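The Long Patience of the Second Arm

At Gridow, a small workshop on the upper floor of an old seed warehouse, the trouble began with a noise so slight that everyone took it for the radiator. It came in the afternoons, a dry little tick, and after it one of the two arms on the bench would loosen its grip and let go of whatever it was sharing with its neighbour.

The project is called Pretimeo, and it asks something that sounds childishly easy. Two small arms must pass flat pieces of plastic between them, one holding until the other has hold. You and I do it every time we hand over a plate at the sink, and we never think about the half second when the plate belongs to both of us. The arms have to think about very little else, and that half second was where they failed.

For most of the spring they had managed it well enough. Then, in May, the drops started. At first it was one in a morning, and then on a bad day there were 16, the pieces skittering off towards the walls while the right arm carried on with great dignity, delivering nothing at all to the far side. There was worse to come. One afternoon an arm that had been told to stop swung on for a moment and closed on a technician's fingertip. It left a bruise and no more (these are light machines, thank goodness), but work stopped there and then, and the log for that day is one line long.

The first suspicion fell on the software, as it always does, and some 11 days went into reading it through. The second fell on the plastic, which was thought too slippery. It was only when somebody sat beside the rail with a mug of tea and simply watched the cables that the thing began to make sense.

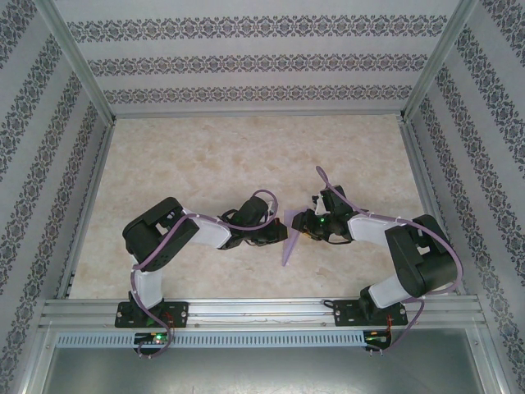 What the cables were doing

Each arm trails a lavender-purple cable from its gripper down to the rail, and the slack has to go somewhere as the joints turn. On the left arm it is tied along the white forearm with small white ties. When the drops began, one of those ties had been pulled too snug after a repair, and every long reach tugged at the plug behind the wrist. The plug never came out. It shifted by a hair, the signal vanished for an instant, and the gripper started up again with no memory of what it had been holding.

The same fault explained the bruise. The order to stop had been sent perfectly properly, down a line that happened to be silent when it arrived.

The cure cost almost nothing. The ties were cut and done again with a generous loop above the wrist, and an arm that hears nothing from its controller now holds still and waits. There is also a proper stop button which cuts the power outright, supplied by Petrauskas, the electrical shop down the road, and mounted where an elbow can find it. I was invited to try it and did so four times, with rather more pleasure than was dignified.

The handovers have resumed, slowly, with a rule that hands stay outside until the power is off. A sister workshop at Gririne, which runs a pair of arms much like these, has been sent a page of notes and has already written back to say that its own ties were tight as well. The radiator, meanwhile, has been bled, and still ticks in the afternoons.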